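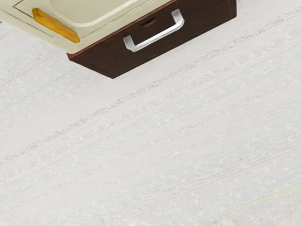
Home & Garden > Furniture and Storage

Drawer runs crooked after moving to a new apartment

Posted by Hidayah Tuhumury, 2019-05-20

Hello everybody. In January we moved from Wernley to a flat on Vadano Street and we took our old chest of drawers with us. It is wooden and quite heavy. Since the move, the second drawer goes in crooked and stops 9 mm before it is closed. The other drawers are fine. I have already emptied it and put candle wax on the runners, but it helped only for two days. A repair shop asked me for 325 to come and look, and this is more than I paid for the chest. Is there something I can try by myself?

Sugeng Liem
Please check first if the chest stands level. I had the same trouble with a kitchen cabinet, and the floor was lower on the left side. Put a spirit level on the top, from left to right and then from front to back. If it is not level, push a thin piece of cardboard under the low corner and try the drawer again. After this, measure the opening from corner to corner, both ways. If the two numbers are different, the body was pulled out of square when it was carried. Then you must loosen the screws of the back panel, press the body straight and tighten them again. It is easier with two persons. Do not sand the drawer before you did this, you cannot put the wood back.

Oei106
wax is ok but use soap, dry one. my aunt does it always

Polia
I agree with the cardboard. Also look behind the drawer, in my case one sock had fallen down there.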